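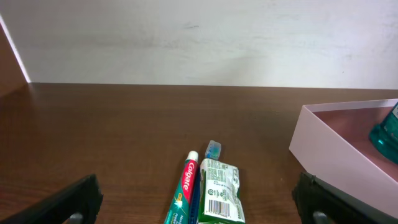

Toiletries on the table, a pink box among them.

My grandmother never went anywhere without her washbag, not even next door, and I thought of her a good deal on the night train to Skumus, where the corridor fills up by seven in the morning with people in slippers holding towels and waiting their turn at the one sink that runs warm.

There is a whole small society in that line. A woman from Hollis lent me her soap, and a man behind us wanted to know if the Kurside ferry still sold those little folding combs (it does, and I bought two). By the time we pulled into Stutell, 952 miles from where I started, I knew whose back hurt and whose daughter was getting married.

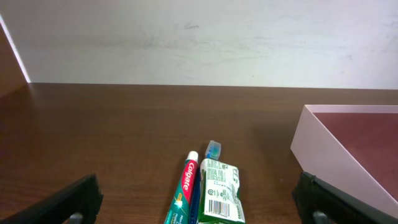 Colgate toothpaste, teal-green with a red band.

Hotels have tried to cure us of packing for ourselves – all those tiny bottles lined up by the faucet – but I still bring my own. I like my own things beside a strange sink. My room at Stutell was number 451, up to 30 steps from the nearest bathroom depending on how sleepy you were, and I made the walk every night with my bag under my arm, saying good evening to everyone I met.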